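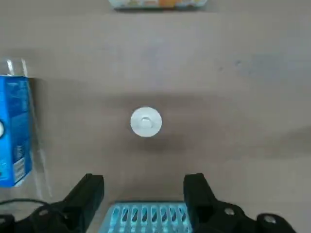 **Modum share room reopens, and the lids are getting sorted first**

Jun 5, 2026

Good news for anyone with a bathroom cupboard they're scared to open! The share room at Modum is back, two doors up from the old bakery, and I popped in on the first morning with a bag of half-forgotten bottles and boxes of my own (four shampoos, don't ask).

If you missed it when it shut in April, the idea is pretty simple. You bring in unopened toiletries and cleaning stuff, plus clean empty bottles and jars with their lids, and you take home whatever you can use. Dušan Georgiev, who has run the room since it was a trestle table in the Grurden hall, reckons they've already got 800 items waiting to go out, and he'd like every one of them off the shelves by winter's end.

The new bit is the sorting table. Everything lands there before it goes on a shelf, cartons to one side, clear plastic beside them, loose caps in the open where you can find them again. Little white lids are the worst, Dušan told me. "They all look like they'll fit and then they don't," he said, and I spent a good half hour finding out he was right. I matched 14 and was very pleased with myself, until a lady from Sanitz Street did twice that while chatting about her tomatoes.

A few things to know before you head over. Please rinse your bottles and let them dry at home, as the room only has the one small sink. Leave cartons sealed if they came sealed. Medicines can't be taken at all, so those still go back to the chemist. There's a limit of 2 bags per visit, and the Radonjić shop next door is happy for you to use its parking out the back.

I came home with a bottle of hand wash and a jar in my favourite colour, so my cupboard is only slightly emptier than it was.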